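Flaster Support › Tickets › Versand & Etiketten
Betreff: Etikettendrucker lässt jede zweite Adresse aus
Status: gelöst
Eröffnet von: Gwendolyn Tran
Bearbeitung: Phong Đặng

Gwendolyn Tran, Dienstag, 8:12

Hallo zusammen,

ich hoffe, ich bin hier richtig, der Telefonbot hat mich nämlich zweimal im Kreis geschickt und dann aufgelegt. Ich verschicke Blumenzwiebeln, Saatgut und im Winter ein bisschen Deko, kleiner Laden, drei Leute. Seit gestern Nachmittag druckt unser Nekside-Etikettendrucker aus Flaster heraus nur noch jede zweite Adresse. Also: Etikett mit Adresse, leeres Etikett, Etikett mit Adresse, leeres Etikett. Ich dachte erst, okay, dann schmeiße ich eben die leeren weg, ist halt Verschwendung. Aber die Adressen dazwischen FEHLEN wirklich! Von 100 Bestellungen kamen 50 raus.

Was ich schon probiert habe:
Drucker aus und wieder an (klar)
Neue Rolle eingelegt
USB-Kabel getauscht
Flaster abgemeldet und wieder angemeldet
Ein bisschen geschimpft

Testseite direkt am Gerät ist einwandfrei, da kommt jedes Etikett sauber. Bitte schnell, um 16 Uhr steht der Abholer vor der Tür, und es ist Dezember, ihr könnt euch vorstellen, was hier los ist.

Liebe Grüße
Gwendolyn

Phong Đặng (Flaster), Dienstag, 8:47

Hallo Gwendolyn,

danke für die ausführliche Meldung. Dass die Testseite stimmt, hilft schon mal weiter, dann ist die Mechanik vermutlich in Ordnung. Drei Fragen:

1. Welches Etikettenformat ist in Flaster unter Versand > Vorlagen eingestellt?
2. Welches Format steht im Druckertreiber?
3. Hat sich gestern irgendetwas geändert (Update, neuer Rechner, neue Rollen)?

Viele Grüße
Phong

Gwendolyn Tran, Dienstag, 9:05

Zu 1: da steht "Standard hoch". Zu 2: muss ich suchen, der Treiber ist auf Englisch und ich finde jedes Mal einen anderen Reiter. Zu 3: Die Rollen sind tatsächlich neu! Yamuna hat sie letzte Woche bestellt, von Kiker statt von unserem alten Lieferanten, waren eine ganze Ecke billiger. 600 Stück pro Rolle. Sehen aber genauso aus wie die alten, ich hab sie nebeneinandergehalten. Und gestern Vormittag lief es mit den neuen Rollen ja noch problemlos, bis etwa zur Mittagspause.

Gwendolyn Tran, Dienstag, 9:21

So, Treiber gefunden. Da steht eine Breite und eine Höhe, und die Höhe ist ungefähr doppelt so groß wie auf der Packung. Kann das sein?? Ich hab da nie was eingestellt, ich schwör's.

Phong Đṇg (Flaster), Dienstag, 9:34

Das passt sehr gut zum Fehlerbild. Der Treiber glaubt, ein Etikett sei doppelt so hoch, und schiebt entsprechend weit vor. Das erklärt die leeren Etiketten. Die fehlenden Adressen erklärt es allerdings noch nicht, da muss etwas Zweites im Spiel sein. Stell bitte im Treiber die Höhe auf den Wert von der Packung, übernehmen, Drucker kalibrieren (Vorschubtaste gedrückt halten, bis die Lampe zweimal blinkt) und druck dann vier Bestellungen zur Probe. Bitte noch nicht den ganzen Stapel.

Gwendolyn Tran, Dienstag, 9:58

Halber Erfolg! Keine leeren Etiketten mehr, juhu. Aber von den vier Bestellungen kamen nur zwei raus, die erste und die dritte. Die zweite und vierte stehen in Flaster trotzdem auf "gedruckt", mit grünem Haken. Das finde ich ehrlich gesagt am gruseligsten, wir hätten das ja fast nicht gemerkt. Gopinath packt nach Etikett und nicht nach Liste, der hätte fröhlich die Hälfte liegen lassen.

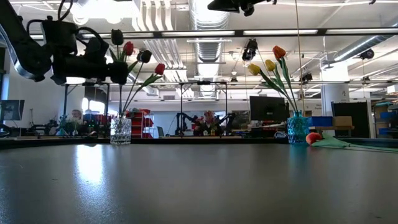
Während ich auf die Antwort warte, schreibe ich jetzt die dringendsten Adressen von Hand, wie früher bei meiner Tante in der Gärtnerei. Siebzehn habe ich schon, danach sieht meine Schrift aus wie ein Rezept vom Arzt. Kann ich den grünen Haken irgendwie zurücksetzen, oder muss ich jede Bestellung einzeln aufmachen?

Phong Đặng (Flaster), Dienstag, 10:16

Zurücksetzen geht gesammelt: Bestellungen > Filter "heute gedruckt" > alle markieren > Aktionen > Druckstatus löschen. Bitte aber erst, wenn wir die Ursache haben, sonst druckst du am Ende doppelt.

Ich habe mir inzwischen dein Druckprotokoll angesehen. Flaster schickt alle Adressen korrekt raus, allerdings seit gestern, 13:40 Uhr, im Modus "2 pro Blatt". In diesem Modus liegen zwei Adressen untereinander auf einer Seite. Und weil die Vorlage bei dir nur ein Etikett hoch ist, wird die untere Adresse einfach abgeschnitten. Vermutlich wurde dabei auch die doppelte Höhe in den Treiber geschrieben. Hat gestern jemand um die Zeit an den Vorlagen gearbeitet?

Gwendolyn Tran, Dienstag, 10:29

Oh nein. Ich hab gerade rübergerufen. Nandini hat gestern nach der Mittagspause Lieferscheine gedruckt und wollte Papier sparen, zwei auf ein Blatt. Sie dachte, das gilt nur für die Lieferscheine! Sie ist ganz zerknirscht und kocht jetzt Kaffee für alle. Wo stelle ich das um?

Phong Đặng (Flaster), Dienstag, 10:37

Richte bitte aus, dass das ein verständlicher Irrtum ist, die Einstellung sitzt ungünstig. Du findest sie unter Versand > Druckprofile > Gemeinsam. Dort "2 pro Blatt" auf "1 pro Blatt" stellen. Für die Lieferscheine kannst du danach ein eigenes Profil anlegen (Schaltfläche "Profil kopieren") und das Sparformat nur dort aktivieren. Danach Flaster einmal komplett schließen, bei offenem Fenster bleibt das alte Profil im Speicher. Die Treiberhöhe bitte noch einmal kontrollieren.

Gwendolyn Tran, Dienstag, 11:02

ES LÄUFT! Vier Probeetiketten, vier Adressen. Dann zehn. Dann hab ich mich getraut und den Rest hinterhergeschickt. Treiberhöhe ist geblieben, wie sie soll. Druckstatus hab ich gesammelt gelöscht, die handgeschriebenen Bestellungen vorher rausgenommen (da wäre ich fast drüber gestolpert, danke für die Warnung mit dem doppelt Drucken).

Eine Sache noch, vielleicht als Wunsch für die Entwicklung: Könnte da nicht eine Meldung kommen, wenn eine Adresse nicht aufs Etikett passt? Ein grüner Haken bei etwas, das nie aus dem Drucker gekommen ist, ist schon fies.

Phong Đặng (Flaster), Dienstag, 11:20

Sehr schön! Den Wunsch habe ich weitergegeben, er läuft als Vorschlag 1.173. Einen Termin kann ich dir leider nicht nennen. Ich lasse das Ticket bis heute Abend offen, falls noch etwas klemmt.

Gwendolyn Tran, Dienstag, 16:25

Abholer war da, alles mitgenommen, sogar die Pakete mit meiner Krakelschrift. Lieferscheinprofil hat Nandini selbst angelegt und auch gleich "NUR LIEFERSCHEINE!!" genannt. Die Kiker-Rollen dürfen bleiben. Ticket kann zu, vielen lieben Dank!

Phong Đặng (Flaster), Dienstag, 16:31

Status geändert: offen > gelöst
Ursache: gemeinsames Druckprofil auf "2 pro Blatt", dadurch falsche Etikettenhöhe im Treiber und abgeschnittene zweite Adresse
Lösung: Profil auf "1 pro Blatt", eigenes Profil für Lieferscheine, Drucker neu kalibriert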